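Subject: Re: [sadura-karts] Bridholm enduro, driver order and fuel

Han-gyeol Shin wrote:

> Can we please settle the driver order before September? Last year
> we settled it in the pit lane, with shouting. Also Abilio says the
> new tank gets us 2190 metres further than the old one and I would
> like to know who measured that.

Abilio measured it, at Plarkeck, by running out of fuel. I walked the last bit with him, so I can vouch for the method.

On the order: Lucía starts. She is the only one of us who has made it through turn one at Bridholm with both side pods still attached. Then Han-gyeol, then me, then Abilio for the finish, when the track is empty enough to suit his lines.

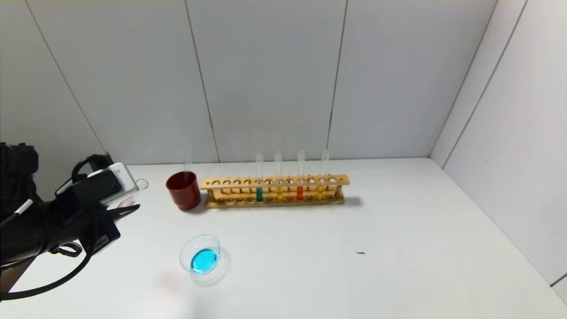
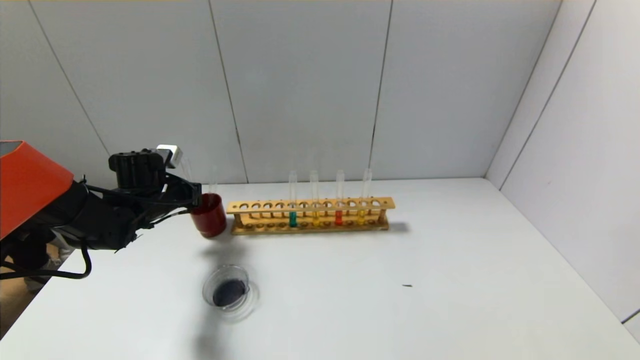
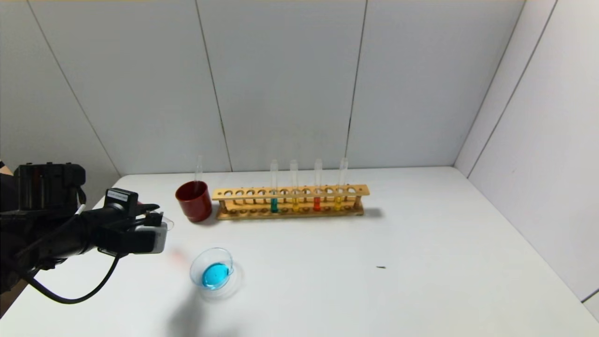
Stints are the harder bit. The rules want at least nine driver changes, and the stop clock doesn't care whose helmet strap is stuck. If we do 11 we can keep everybody fresh, but we give away nearly a lap each time we come in. I favour nine. Begoñe favours 11, and she holds the pit board, so expect to be called in whenever she feels like it.

Tires: one set of the harder compound, and no, we are not buying a second set in case it's cool in the evening. We've spent 2000 already and the seat is still the wrong colour.

If anyone objects to going third, speak up now — I'm happy to swap, but not with Abilio.

Esperanza Montoya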